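Building a Hand-Held Gripper for Recording Laundry Tasks

This is the third version of the gripper I use to record folding and sorting at home. The first two worked, but the fingers wandered and the front plate cracked at the screw holes. If you have a printer and a set of hex drivers, you can put one together over a weekend. Tiago Torres at the Sestlow workshop printed my first set of parts, and the cutout shape on the fingers is his.

What you need

Printed parts: two fingers, one open frame, one front plate, one handle in two halves
Two round momentary push buttons with metal rims
Three black machine screws for the front plate, 16 mm long
One linear rail with two carriages
A wide-angle camera with its own mount
A trigger spring and a length of braided line

Printing

Print the fingers in a flexible filament. I used yellow because it stands out against most fabrics, and that makes it easier to find the fingertips in the video later. Lay them flat on the bed so the layers run along the length. Each finger has a long oval cutout that lets it give a little when it closes on something thick. Don't fill the cutout with support material if your printer can bridge it.

The frame and the plate can be any stiff filament. Mine are black. Print the plate face down, and go slow on the first layer around the button holes or you will be filing them for an hour.

Assembly

1. Press the two carriages onto the rail and check that they slide without catching. If one is gritty, clean it now. You can't reach it once the frame is on.

2. Bolt a finger to each carriage. Close them by hand and look down from the tip. They should be parallel. If they make a V, loosen the bolts, push the bases together and tighten again.

3. Run the line from the trigger around the post and tie it off at the carriages. Leave 3 mm of slack.

4. Drop the buttons into the front plate and solder the leads before you mount it. Left starts and stops a recording, right marks a bad take.

5. Fit the plate with one screw at the top and two near the lower corners. Tighten them a little at a time, going around – this is where my second plate cracked.

6. Mount the camera and connect the cable. Tape the cable to the handle so it doesn't pull on the socket.

First test

Try it on real clothes before you trust it. Towels are too easy. Denim is heavy and shows you quickly if the spring is weak, and a sock tells you whether the tips meet all the way.
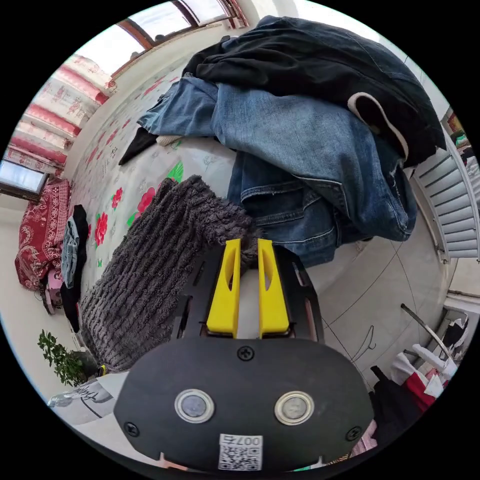 Start with single items. Lift one by an edge, hold it for a few seconds, put it down, and repeat that 13 times before you move on to another kind of fabric. Keep your wrist speed even. Birutė Urbonaitė, who tested version two, moved much faster than I do and her clips came out blurred indoors, so turn on a lamp if you are working in the evening.

Then play back one clip from start to finish. Both fingertips should stay in view whether the gripper is open or closed. If one drops out, tilt the camera down a notch and record again.

Common problems

Fingers don't close fully: the line is too long. Retie it.

Fabric slips out: rough up the inside of the tips with coarse sandpaper, or glue on a thin strip of rubber.

Buttons trigger twice: add a short delay in the recording script. The default was too low for the buttons I bought.

The part files are in the Gostley folder, along with the script and the wiring sketch. Use the newer plate file, which has thicker walls around the screws.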